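Thread on a gripper fault we chased through most of October. Posting it because the symptom looked like one thing and the cause was another, and I found very little written down when I went searching.

Setup for context. Hand-held grippers, one per hand, fiducial cube on each. The operator does a kitchen task, we recover the gripper poses from the cubes, and the trajectories go to the arm for replay. Task set is named Luvberg. The replay cell is named Long, for reasons that predate me.

The failure: during replay of a bowl-from-pot task, the arm drove the jaws into the pot wall and kept pushing. The force limit should have stopped it. It stopped 2 seconds later than it should have. Pot went off the table. Bowl followed. No one was inside the cell.

Bent jaw tip, cracked mount, one dented pot. Cheap, as these go. The late stop was the part that worried me, so we split it into two problems: why the arm went to the wrong place, and why it was allowed to stay there.

Problem one. The commanded jaw position was off by 7 mm, toward the wall. Everyone's first guess was the table calibration. We redid the calibration. Still 7 mm.

Second guess was time sync between the two grippers. Guadalupe Zamudio pulled the logs and compared timestamps across the whole batch. Sync was fine. That took a day and was worth doing anyway.

Third guess was mine: bad pose estimates from glare off the metal. Also wrong. The bowl is shiny, but the pose comes from the cube, and the cube was tracking cleanly in every take I replayed.

What finally helped was sorting the takes by gripper serial instead of by task. The offset was present in every take recorded with one particular right-hand unit and absent in all the others. 517 takes in the batch. 30 came from that unit.

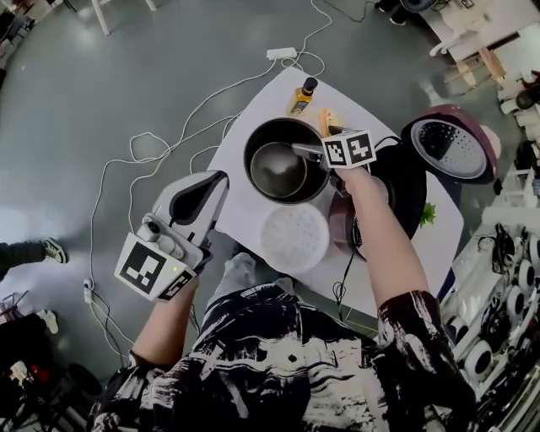
Bowl-in-pot task, both grippers in hand. Jaws on the inner bowl.

You can see why this task found the fault first. The jaws have to go down inside the pot to reach the bowl. On an open table, a few millimeters of error gives you a sloppy grasp. Inside a pot, it gives you a collision.

Gumaro Nava took the unit apart. The cube sits on a printed bracket held by two screws. One screw had backed out enough for the bracket to seat at a slight tilt. By hand it felt solid. It only moved if you twisted it.

A small tilt at the cube becomes a larger error at the jaw tip, because the tip is a long way from the cube. Basic lever arm. Our transform from cube to tip is measured once at assembly and then trusted forever. There was no step where anyone would have caught a change.

Should the operator have noticed? No. The gripper worked perfectly as a gripper. It opened, closed, and picked things up. The person holding it corrects by eye, so the task succeeds and the recording looks good. The error exists only in the recorded pose.

Problem two, the late stop. The force limit on the arm was set correctly. The filter in front of it was not. Someone had widened the averaging window in the Ornix controller config to get rid of nuisance trips during lid opening. It got rid of them. It also delayed the real trip.

That someone was me, in a commit with the message "fewer false stops." No review, no note in the cell log. The lid tasks pass without the change if you slow the approach slightly, so there was no need to touch the filter at all.

Changes on the gripper side. Threadlocker on the bracket screws, and a witness mark across each screw head. Before a session, each gripper goes into a fixed dock, and the software compares the measured cube pose with the stored one. If it is out of tolerance, recording stays locked.

Changes on the arm side. The filter is back to its original window. Force and filter settings now live in one file that needs a second person to sign off. We also added an unfiltered hard limit, set higher, that trips on a single sample.

The 30 takes are quarantined. We considered correcting them with the measured tilt, but we don't know when the screw started to move, and the tilt may have drifted during the batch. Trerkow, who build our docks, asked for the raw data to test against, so they have a copy.

Still open: the dock check runs at the start of a session only. A screw that lets go halfway through gives you bad takes until the next check. Gumaro wants a check at the end too, with the session rejected if the two disagree. I think he's right. It goes in next.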